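Student Work > Textiles and Home > Final Reports

Sorting Laundry by Color: What I Learned From a Messy Pile

My project started with a simple question from Mirjam Kälin, my supervisor on the Drenwood course: can you tell what's in a laundry pile before you pull it apart? I said sure, easy. Then I spent from February until now finding out how wrong I was!

I kept the setup small – a few cloths, a floral backdrop, and a printed surface to pile them on. The prints were a bit much (I love them, but wow, so many flowers). A pale cloth with a small pattern gets lost quickly against all that. 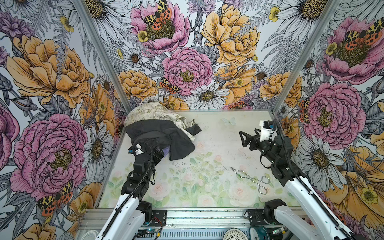 Fig. 1. Cream, black and lavender-purple fabric in the rear-left corner.

The dark cloth was what I always noticed first. It lies partly over the cream one, and only a little bit of purple peeks out under its edge. If I were sorting in a hurry, I'd call this a dark load and miss the purple completely.

So my second idea was to look closer, going by edges and prints instead of the biggest color.

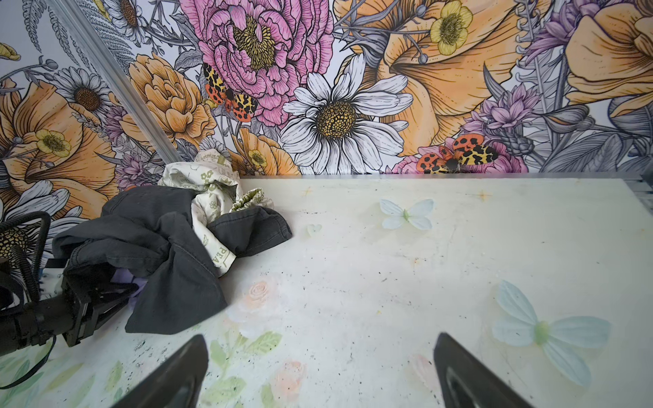

Fig. 2. Green motifs and the letters "PEA" on the cream fabric.

Up close the cream fabric gives itself away, with the lettering running sideways and a ruffled green-and-white edge at the right end of the pile. The dark one reads more as charcoal gray to me here, and I'm still not sure if it's pants or a shirt.

Next time I'd like to try a plain backdrop and more purple things.

Filed under: Laundry, Color, Student Projects

Contact | © Drenwood Student Reports | Back to top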